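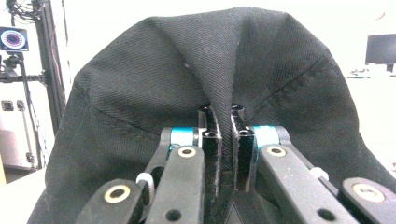
Tilen Prize for first novels goes to family story set in a ferry town

The Tilen Prize for a first novel has been awarded to "The Salt Ledger," a family story that follows three generations in a small ferry town. The jury announced its decision in Ayala in the early evening, after a public reading at the city library.

Publishers sent in 161 books this year, more than in any year since the award began. The jury cut those to a longlist of 14 and then a shortlist of five. All five shortlisted writers read from their work before the announcement.

In its statement, the jury praised the novel's "patient, unshowy sentences" and its ear for the way relatives talk around a quarrel. The decision was not unanimous — two of the seven jurors had backed a collection of linked stories that was also on the shortlist. The rules allow such collections as long as they are published as a single work.

"The Salt Ledger" runs to 274 pages and was published in the spring by Kalell, a small press that brings out six or seven titles a year. The first printing sold out before the shortlist was made public. Kalell said a second printing is at the binder and should reach stores by the end of August.
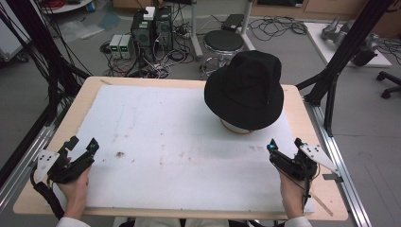

Can readers still get a copy before the second printing arrives?

Libraries in Ayala have the book and are taking holds, and an e-book edition is on sale through the publisher.

The prize is paid for by Jaltix, a paper company, which has agreed to support it for another four years. Besides the cash award, the winner gets a month's stay at a writers' house outside the city and a reading tour in the fall. The tour opens in Ayala, in a hall with more than 400 seats. Tickets for the opening night will be sold at the library desk and online.

The runner-up award, which carries no money, went to a novel about a night-shift radio station. Submissions for next year's prize open in October.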